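Notes from a weekend with the old jets

I've been trying to get to the Arside air museum for years, and in March I finally made it. Two whole days! I came home with a sore neck from looking up, a bag of postcards, and far too many opinions about landing gear.

Fair warning, this one is long. Get yourself a snack.

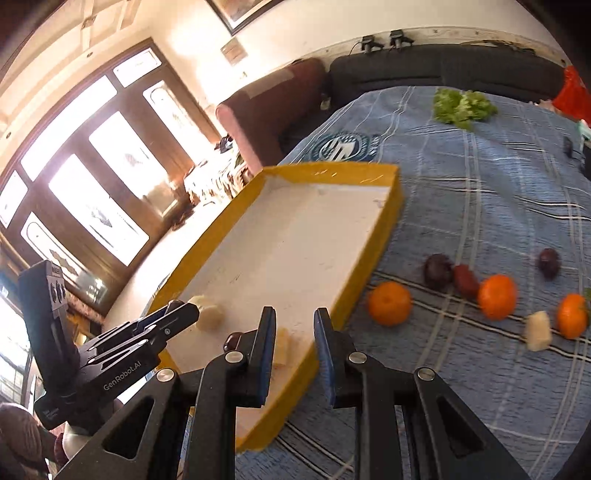
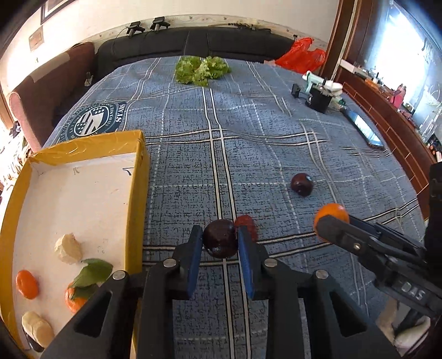 Getting there

Arside isn't on the way to anything. The old base sits at the end of a straight two-lane road, and the first thing you see is the tail of a big transport sticking up over the tree line. I may have yelled a little in the car. The parking lot is the former taxiway, so you pull in over faded yellow lines that once guided real airplanes, and I was happy before I'd even bought my ticket.

The weekend pass is the one to get. I thought I'd be done by lunch on the first day and spend the second one poking around town. Instead I was still in the first hangar when they started flicking the lights to send us home.

The first hangar

This is where they keep the early jets, and they're so much smaller than I expected. I'd built plastic kits of half of them as a kid and somehow carried around the idea that they were huge. You can stand next to the cockpit of a 1950s trainer and look the empty seat almost straight in the headrest. The skin has little ripples between the rivets, and the paint on the nose has gone chalky from years parked outside before they had the roof for it.

There are 36 aircraft on the floor if you believe the leaflet, and the map in the leaflet is hopeless, so I gave up and wandered. That worked out fine. I found the cutaway engines that way, tucked behind the stairs, and lost most of an hour to them. Somebody has painted each section a different color — cool blue for the compressor, orange for the combustion cans, red for the turbine — and there's a hand crank on one of them! You turn it and the whole shaft comes around with a soft ticking as the blades settle in their slots. I've read that explanation of how a jet works so many times, and turning that crank did more for me than all of it.

If you go, look up at the ejection seats hung on the back wall as well. The labels are tiny but worth reading, especially the one about how the leg straps changed over the years.

Sitting in the Esel

OK, the big one. For years I'd been reading about the Esel, the stubby cargo prototype that never got an order, and Arside has the only fuselage left. They let you climb inside at set times, in groups of 17, and I got the very last spot in the early group.

It smells wonderful in there. Old canvas, hydraulic fluid, a bit of dust. The seats along the sides are just webbing on tubes, and when you sit down you sink until your knees are up near your chin. Up front, the flight engineer's panel is still complete, with every label in the same neat white capitals and one switch marked in pencil. I'd love to know what the pencil was about.

The part that surprised me was the rear ramp. In photos it looks like an ordinary ramp, but it folds in 2 places so it could reach the bed of a truck without any extra boards. Such a clever bit of work on an airplane that went nowhere. Our guide said it jammed a lot in cold weather, which may explain the lack of orders.

The Grumaritz room

I nearly skipped this one, and I'm so glad I didn't. Grumaritz made instruments, mostly altimeters and artificial horizons, and the room is just case after case of them. That sounds dry, I know. But they've wired up 4 of the horizons to a tilting table, and you can lean on the edge and watch all of them roll together, each with its own little lag. The oldest one wobbles like a boat. A kid next to me wouldn't leave and I was entirely on the kid's side.

Practical stuff

Bring a sweater. The hangars are not heated and concrete floors are cold on the feet.

The cafe closes at 3 p.m. and the soup runs out well before that.

Photos are fine everywhere except the restoration shed, and you can still look into the shed through the big windows. They had a wing in there with the fabric off, all ribs and wire.

I stayed in Akinola, which is the nearest town with a motel, and the drive over in the morning was easy. There's a diner by the rail crossing with very good hash browns.

I still haven't seen the outdoor row properly, as it poured on the second afternoon and I only got as far as the tanker. So I'll be going back, probably in the fall when they run up one of the engines outside. If anyone has been to one of those run-ups, tell me where to stand!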